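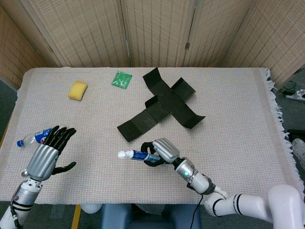

Rigoberto Esquivel wrote on Mon 9 January:

Please don't put bleach anywhere near a white cloth with coloured threads in it. I did that to my aunt's and the pink went to a sort of weak tea and the cotton felt like paper by the second wash. And I'd leave the fringe alone altogether, or cut it off and hem it. Life is short. Does anyone know if the Pravon cloths were ever sold with the edge finished? Mine was only stitched on two sides. Also still looking for a way to clean woven screens, the mat sort, ours is full of dust and the missus wants it out of the house.

Hi Rigoberto, hi all,

No bleach, I promise! I had the lid off the bottle once, years ago, and my sister shouted from the hallway and that was the end of that.

But I can't agree about the fringe. I love the fringe. It's the whole reason I bought the cloth (27 dollars at the church sale in Bandara, and I'd have gone higher). It hangs loose down the right-hand side of my table and yes, it catches on belt buckles and the cat thinks it was put there for her, but once you hem it you've just got a white cloth, haven't you, and I've got a cupboard full of those. What I do now is comb it. Wide-toothed comb, while it's still damp, holding the edge of the cloth flat with the other hand so you're not dragging on the weave. If there's a proper knot I work it out with a blunt darning needle. It takes me one side of a record, sometimes a bit more if it's been through the machine without the bag. Which brings me to the bag: an old pillowcase, fringe rolled to the inside, and a hair elastic around the top.

On the Pravon question, I think mine's one of theirs but I couldn't swear to it. There's no label left, only a bit of stitching where one might have been. It has that very fine grid in the weave, and the pinkish and bluish threads are so faint that I had it home a week before I noticed them. Stick it under a warm bulb and you'd call it plain white. Somebody on here (sorry, I've lost the message) had an old Pravon leaflet with a pattern number 3397 for a white table cover with "pastel line". If that was you, could you have a look whether it mentions the finish on the edges? That'd settle it for both of us.

Washing, for whoever asked off-list: 40 degrees, short cycle, half the powder you think. I used to use Flindasano and it was lovely until I got lazy about rinsing, and then the cloth dried stiff and a bit grey along the folds. My own fault. I've gone over to plain soap flakes for this one and kept the Flindasano for tea towels. Line dry in the shade, and peg it along a plain edge so the fringe hangs free at the bottom. I don't iron the fringe. I tried, and it came out looking like a fringe on a six-year-old before school photos.

Now, toothpaste. I know it came up in April and there was a bit of a blue about it. I'm firmly in the no camp. I use that table for everything, sorting the bathroom bits before a trip included, and a tube of toothpaste over a white cloth makes me nervous every time. My tube's the blue and white kind with a screw cap, and a screw cap is only as good as the last person who screwed it. If you do get a blob on the cloth, let it go completely dry before you touch it. Then lift it with the back of a butter knife and dab what's left with cold water from underneath, with a clean rag on top. Don't rub! Rubbing pushes it down into the grid and you get a chalky patch that shows up next time the sun's on it. And please don't use the stuff as a stain remover, whatever it says in those household hints books. It might be all right on a mug. On a woven cloth you'll be rinsing it till Easter.

Water's no trouble by comparison. I lie bottles down on there all the time. The worst I've had is a faint ring from a glass, and that went in the next wash.

The screen! Rigoberto, do not let it out of the house. I've got one behind the same table, beige woven panels, mat-like, with the dark seams running down between them, and they do hold dust something shocking. Vacuum first with the soft brush, both faces, going with the slats and then gently across. Then a barely damp cloth, wrung out till your hands hurt. I add a little white vinegar if the room's been shut up over winter. Leave it standing open to dry, never folded, or you'll get that smell. The hinges are what I forget: fluff packs in behind them and holds the damp, so run a dry toothbrush round each one while you're down there. I did once try Avosska spray on the bottom corner of a panel and it left a shiny spot, so now I stand a basket in front of it.

Replacement hinges, if yours have gone: the little hardware place in Bandara quoted me 109 dollars for a full set fitted, and I said no thank you and tightened the screws myself. They've held so far.

Can anyone tell me whether you can add fringe back to a cloth that's been trimmed? There's another white one at the same sale place, with the ends cut off square, and I keep going back to look at it.

Cheers from a very hot kitchen,
Jan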